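Notebook, tidying chores
October 2019
D. Nowicki, read by Shanthi

Today I tried to write down what we mean when we say that a machine "can tidy a kitchen". Duygu asked me this at lunch and I had no good answer. In our plan for December it is one line, but there are many small jobs inside this line, and they are not equally hard.

Fetching is mostly solved for boxes and tins. The Brumach arm does it all day in the packing room and Isla only stops it to change the pads. Soft things are another matter. A bag has no fixed shape, it slides when you press it, and the place where you press it is not the same place one second later.

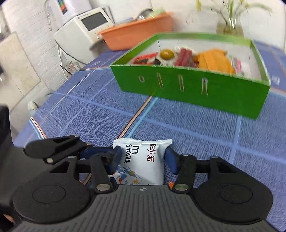
Grip force is still my main worry. With a hard box I set it to 400 on the controller scale and forget it. With bags I go down to 5 and up again in small steps, and each kind wants its own number. A small snack package like the white one is best taken low, near its lower half, with a pad on each side, so that the crinkled top stays free and the print can still be read by the camera. Putting it into a tray which is already full of other packets, as the green one is, I count as a separate job. The fingers need room to open, and the neighbours are pushed away or come up together with the fingers. A child does this without looking.

Shanthi thinks we should teach from people's hands only and forget the rules. Maybe she is right. We have 812 runs from the Rikel set and I would like 4,000 before I believe any result on soft packaging.

To do:
- ask Isla for the softer pads, if Michalski has them
- write separate scores for picking and for placing
- wiping the table: leave it for now - it needs another tool

My answer to Duygu for today: one shelf yes, a kitchen no.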